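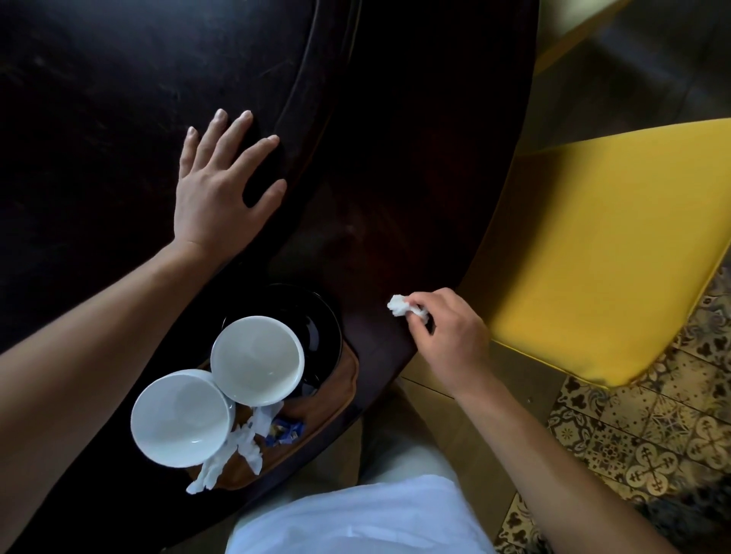
Vol. 7, No. 11

Wiping a table is a dull thing to build a paper around, and I think more people in robot learning should do it. Our field likes tasks with a clear end. The peg is in the hole, the block is on the other block, the drawer is shut. A script can check the result and the result goes into a column. A café table with a bit of paper in one hand and some used cups by the other arm has no end of that sort. Someone has to look at it and decide it will do.

I have spent a good part of this year reading work on learning from human demonstration, and the project I keep going back to is a small one from Fatutthorpe called Mendale. The method is simple enough to put in a paragraph. People do ordinary clearing-up jobs while a camera at head height records what their hands do. A model is trained on that footage to predict where each hand goes next and whether it is gripping, pressing or resting. Only then is it tuned on a small amount of data from the arms themselves. The group reports that on table wiping the pre-trained version was judged acceptable in 68 per cent of trials. The version trained on arm data alone managed 14.

Those figures have been passed around a good deal, mostly with the first one in large type. I would like to argue that they are less interesting than they look, and that something further down the same report matters more.

Start with the judging. "Acceptable" meant that two people, shown the table afterwards, both said they would sit down at it. I have no quarrel with that as a test. It is probably closer to what a customer wants than any count of pixels. But it is a soft measure, and the gap between two soft numbers should be quoted with some care. The trials were also run on one shape of table. Eoin Flanagan, who ran the arm side of the work, has been open about this, and said at a workshop in March that he expected the higher figure to drop by a third on furniture the system had not met. I wish that remark had travelled as far as the headline did.

What I find more useful is the section on the other hand. When people wipe a table they do very little with the hand that isn't holding the cloth or the tissue. It lies flat on the surface, or it keeps near the crockery. Earlier data sets threw this away. Annotators were told to label the active hand and skip the rest, and I have written instructions like that myself.
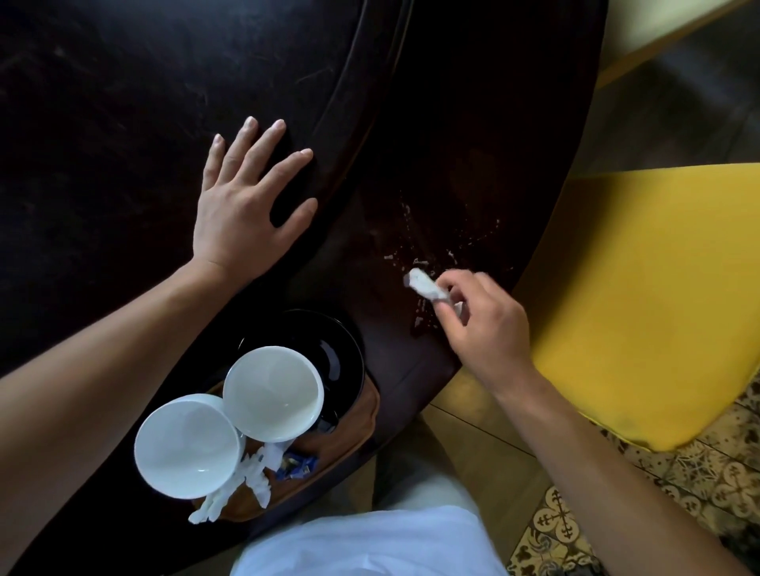 The Mendale group kept both hands and then, as a check, trained a version with the resting hand masked out. The masked version wiped nearly as well in the open. Close to cups and trays it was much worse, and it knocked or dragged something in about one trial in five. Their reading is that the idle hand tells the model where the body is braced and which part of the table is being left alone. I think that is right, though the evidence is thin, and it could also be that masking simply removed a handy marker for distance. They should run it again with the hand replaced by a plain shape of the same size. It would be a cheap thing to try.

There is a common objection to all this, put most firmly by the people behind the Vulis simulator. They say that human footage is slow to gather, full of clutter, and that a simulator can produce a thousand spills in the time it takes a person to mop up one. True, and I use simulators every week. But the spills they produce are round and evenly wet, and the paper is a flat sheet. Real tissue gets bunched up between finger and thumb. Crumbs and liquid behave differently under it and people change their grip to suit. A table edge may have a raised rim, and wiping across a rim is a different movement from wiping along it. None of the simulators I have used handles that last point well.

The Dow gripper used in the trials is another weak spot. It has two stiff fingers and can't feel how much paper is left between them. Several failures put down to the policy look to me like failures of the hand - the wad slips, the finger scrapes the table, and the arm carries on as if it were still cleaning.

So my view is a limited one. The result is real but narrow, and the method deserves a proper second test by a group with different tables and a better gripper. In the meantime, anyone now collecting footage of this kind should keep both hands in the labels. It adds some annotation time, and it can't be put back cheaply afterwards.

29/10/2018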